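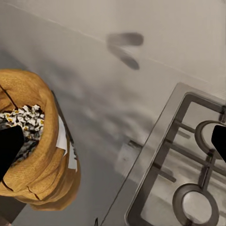
*Simulated kitchen, gripper view: popcorn bag on the left, hob on the right.*

## Running the bag demo on open day

These steps cover the Emer stand at the Suvdale open day in June. Each slot lasts 5 minutes, with two visitors at a time.

1. Start the simulator and load the kitchen with the bag and hob.
2. Set the gripper to fully open. Both fingers should show in the view.
3. Check that the mouth of the bag faces up and the popcorn is visible. If the bag has tipped, reload.
4. Hand over the controller. Ask the visitor to close the fingers slowly on the rim - the fabric folds as it is squeezed.
5. Lift straight up, then move sideways. Keep speed at 21 per cent or lower.
6. Reset before the next pair.

If the fingers pass through the fabric, the contact step is too long. Set it to 2 ms and restart.

Vesna Mladenović has the spare controller. Report crashes to Costel Tomić with the slot time and the last command sent.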